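Wandteller im Wohnzimmer aufhängen - Federhalter oder Klebescheibe?

Forum > Selbermachen > Wohnen & Deko

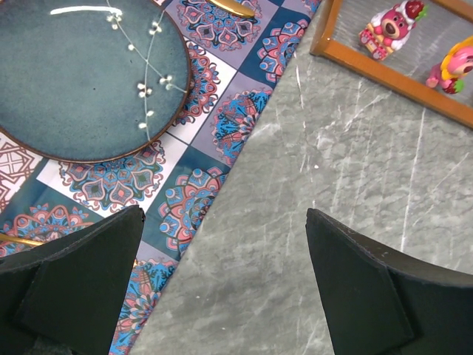 Beiträge zum Thema

Nadelkissen_Ute
Freitag, 27. April 2018
Hallo zusammen! Ich bin gerade so im Fieber, das glaubt ihr gar nicht. Über unserem Sofa ist seit dem Umzug eine kahle Ecke, und da soll jetzt eine Tellerwand hin - elf Stück, bunt gemischt, ein paar vom Flohmarkt, ein paar richtig schöne glasierte. Das Layout liegt schon als Papierkreise auf dem Teppich (der Kater hat zweimal umdekoriert). Nur: womit hängt ihr die auf? Drahtfedern sieht man vorne immer ein bisschen, die Klebescheiben trau ich mich nicht so recht.

brorki
Klebescheiben! Die von Hindden nehme ich seit Jahren. Anfeuchten, warten bis die Schicht klebrig wird, andrücken, über Nacht liegen lassen. Man sieht nichts, und die Teller hängen wie eine Eins. Toll, dass du das machst, Tellerwände sind so was Schönes!

Werkbank77
Da muss ich widersprechen. Bei mir ist im Juli einer runtergekommen, Südwand, Dachgeschoss. Seitdem nur noch Federn, die Haken kann man weiß lackieren, dann fallen sie kaum auf.

brorki
@Werkbank77 Hattest du die Rückseite vorher entfettet? Und welche Größe? Bei über 20 cm nehme ich die große Scheibe, die kleine ist dafür nicht gedacht.

Werkbank77
Mit Spüli gewaschen, ja. War die mittlere Größe. Trotzdem: Ein Erbstück würde ich nie kleben.

Elango V.
Ich mische einfach beides und bin sehr glücklich damit. Die leichten geklebt, die schweren in Federn. Wichtig ist der unglasierte Fußring, auf dem rauen Rand hält der Kleber schlechter, also schön in die glasierte Mitte setzen. Bei Murthy gibt es übrigens Federn mit Kunststoffschlauch über den Haken, die kratzen nicht am Rand.

Nadelkissen_Ute
Oh, die mit Schlauch kannte ich noch gar nicht, die schau ich mir an! Und wie kriegt ihr die Nägel an die richtige Stelle? Ich hab Rauputz und wollte ungern 2 Löcher pro Teller.

Elango V.
Papierkreise mit Malerkrepp an die Wand, ein paar Tage hängen lassen und immer wieder draufgucken. Dann Teller an der Öse hochhalten, Abstand von der Oberkante bis zur gespannten Öse messen, auf dem Papier anzeichnen und direkt durchs Papier nageln. Bei Rauputz lieber gleich dübeln.

Werkbank77
Dübeln auf jeden Fall, da sind wir uns einig.

brorki
Und fang mit dem größten Teller an, leicht aus der Mitte versetzt! Der Rest findet sich.

Nadelkissen_Ute
Ihr seid super, danke! Ich mach es jetzt wie Elango - Flohmarktteller kleben, Omas Sammelteller in die Federn. Morgen geht's in den Baumarkt, Dübel holen.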